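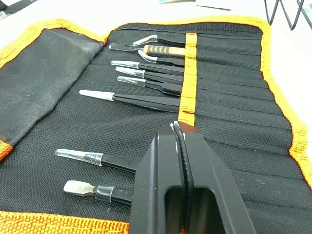
Wesetti Tweezer Roll, black/orange

Item 721. Ships from our Gollham warehouse, usually next working day. December orders, allow longer please.

Roll-up fabric storage for tweezers and other skinny hand tools. Black woven body, orange binding all the way along the edges so you can find it on a dark bench or at the bottom of a bag. Orange strap stitched down across the pockets, tools slide under it and stay put while you work. Fold the flap over, roll up, done.

Sold as the roll on its own or with the Min tweezer set. Pick from the drop-down. If you don't pick you get the roll on its own, we do get emails about this.

What people keep in it

Plastic-tip tweezers mostly. Black handles with clear tips, bent, curved, straight, squared off, narrow. Good for stamps, watch parts, stickers, anything you don't want to scratch. Also metal-tip ones like the flat orange-handled pair with the black chevrons, easy to grab by color when you're in a hurry. Plenty of pockets left over for picks, needle files, small brushes, a pencil.

Doesn't suit anything fat. Full-size pliers will not go in, please dont force them, the stitching is what gives.

Loading it

1. Unroll on a flat table, flap to the left. Smooth it out with your hand.

2. Slide each tool under the strap, handle to the right. Bent tips go at the top, they take more space.

3. Leave a pocket free between curved tips if you can. They hook on each other otherwise.

4. Lay the roll toward the back of the table and keep the front clear for the job.

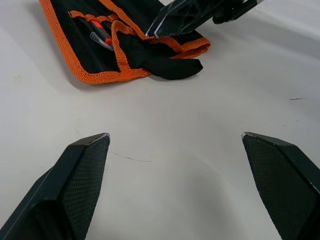 5. When finished, tips in first, flap over, roll from the flap end. Snug but not tight.

Care

Black fabric shows lint and dust, no way around it. Lint roller or a strip of packing tape does the flap in a minute. Damp cloth for the rest. No washing machine, no dryer, the binding puckers. Air dry unrolled. Don't put tools back until it's dry all the way thru.

Glue on the webbing: let it harden, then pick off. Rubbing it while wet pushes it into the weave.

Sizes

Standard roll is 26 inches opened out. Long roll is on back order, leave your email at the bottom of the page and we'll write when it lands. Same colors for both.

Price and shipping

Roll only, $26. Free shipping on orders over $70, so most folks add a second roll or the Cidulcombe bench mat. Limit 2 rolls per order at the moment, stock is low.

Returns

Unused, with tags, and we take it back. Used ones we'll look at if a seam has gone. Send a picture of the seam and your order number, not the whole roll. Tweezers with tips out of the sleeve can't come back.

Quick answers

Does it stand up? No. Lies flat or rolls.

Will it hold my extra long tweezers? Probably, measure first. If the tips stick out past the flap go for the long one.

All-black version? Not right now. Had one, it sold slow.

Can I buy the strap separate? No, it's sewn in.

Related items: Min tweezer set, Cidulcombe bench mat, Wesetti zip pouch (small)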